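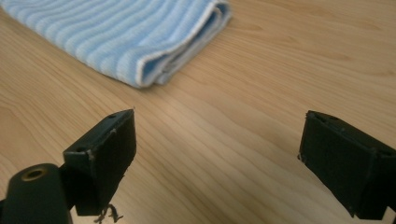 Striped towel, folded, on the table.

Folding towels to a fixed shelf depth

29/03/2018

The linen closet in this apartment has three shelves, each 14 inches deep. The closet at the previous place was 21 inches deep, and for years I folded every towel in half, in half again, and then in thirds. That fold doesn't fit here. The front of each stack stood proud of the shelf and the door would catch on it, close most of the way, and drift open again overnight.

I spent part of last weekend working out a replacement and have now refolded everything we own. These are my notes, mainly so that the other person in the household can stop asking which way the thirds go.

The constraint

Usable depth is a bit less than the nominal 14 inches. The door has a strip of trim on the inside face that takes up half an inch, and the back wall isn't square to the side walls. I treat 13 inches as the limit for a finished fold. Width is less of a problem. Each shelf takes two stacks side by side with a hand's width between them, and I would like to keep that gap so a towel can be pulled from the middle without dragging its neighbor out.

Height matters more than I expected. A stack of thick towels compresses under its own weight, and the ones at the bottom come out with a hard crease that stays in the cloth until the next wash. Six bath towels per stack is my limit. Hand towels can go to ten.

Finding the fold

Start from the towel's long dimension. Our large bath towels are Lammers, bought in two batches, and the batches don't match. The older ones have shrunk lengthwise by a good two inches and hardly at all across the width. Any method that relies on matching corners will give two sizes of finished towel, and the stack will lean.

What works is to fold to a template. Mine is a piece of shelf liner cut to 12 inches by 9. The sequence is as follows.

Lay the towel flat, long side toward you. Fold the far long edge in by a third, then the near edge over it. You now have a strip. Bring both short ends in so that they meet just short of the center, leaving a gap of an inch. Fold one half over the other at the gap. Lay the template on top and adjust the ends until the edges agree. On a shrunken towel the gap opens up to almost three inches, and that is fine. The gap absorbs the difference and the outside dimension stays the same.

The gap also solves the bulk problem. If the ends meet exactly, or worse, overlap, the last fold has to bend around a double thickness of hem and the finished towel springs open on one side.

Hems

Hems are where most of the trouble is. A hem is several layers of cloth stitched flat, so it is stiffer than the body of the towel and doesn't compress at the same rate. Stack the hems directly over one another and you get a ridge. Let them stagger, each one set back a little from the one above, and the end tapers. The striped towel at the top of this post shows it fairly well: the white hems stagger slightly at the end of the fold, and the top layer reaches out a little past the ones underneath.

I used to correct that. I would pull the layers until the hems lined up, on the theory that a flush edge was a neat edge. It does look neater for as long as the towel stays on the table. On the shelf it makes a wedge, and with six wedges pointing the same way the stack tips toward the door.

Alternating the direction of each towel also fixes the tilt. I tried it for a week in the fall. It works, but every other towel then has its open end facing out, and those are the ones that unfold when you grab them.

Stripes

We have a set of blue and white striped towels, bought from Plurska in September, and they turned out to be useful for practice. Stripes show skew immediately. If the first fold is off by a few degrees the stripes on the top layer no longer run parallel to the folded edge, and you can see which end to pull. On a plain towel the same error stays hidden until the last fold, when one corner sticks out and you have to start over.

There is some unavoidable curve. Soft ribbed cloth wants to puff at the fold, and the stripes bend with it. I press the fold once with a forearm and leave it. Pressing harder gets a flatter towel for a few minutes and a more stubborn crease.

Surface

I fold on the dining table. The bed is the wrong surface for it — the mattress gives, the towel sinks, and the edges drift while you are working on the other end. The floor is flat enough but hard on the knees after the fourth towel.

The table is Jenier, light wood with a lot of grain, wiped down and left to dry first. The finish is smooth enough that a strip can be slid a few inches without the layers separating. The old kitchen table had a rougher top, and the bottom layer would stick while the others moved. I don't recommend using the grain as a straight reference. On our table it runs diagonally, and lining up a hem with it produces a very consistent parallelogram.

The other sizes

Hand towels: thirds lengthwise, then in half. Skip the gap, they aren't thick enough to need it. Finished size is small enough for two rows front to back.

Washcloths: quarters, stood on edge in a Vikotstead bin. The bin was $14 and is the only thing I bought for this.

Bath mats: rolled. I have no good fold for a rubber-backed mat and have stopped looking for one.

Beach towels: these don't fit at 12 by 9 under any sequence I tried. They come out too thick to stack more than two. They have gone to the top of the bedroom closet.

Results

The door closes. All the bath towels are on the middle shelf in two stacks, with the hand towels above them and the washcloth bin below. Refolding a full load takes longer than it used to, mostly due to the template, and I expect to stop needing it once the 12 inch length is familiar. Iñaki Aguirre wrote after my last post on sheets to ask whether a template was overkill for a closet this size. Possibly. It costs one piece of shelf liner, and it hangs on a nail inside the door.

Still open: the fitted sheets, which are on the bottom shelf in a state I would rather not describe, and whether the older Lammers towels will shrink further. I have measured one and written the length on a piece of tape stuck to the side wall. I'll check it again after ten washes.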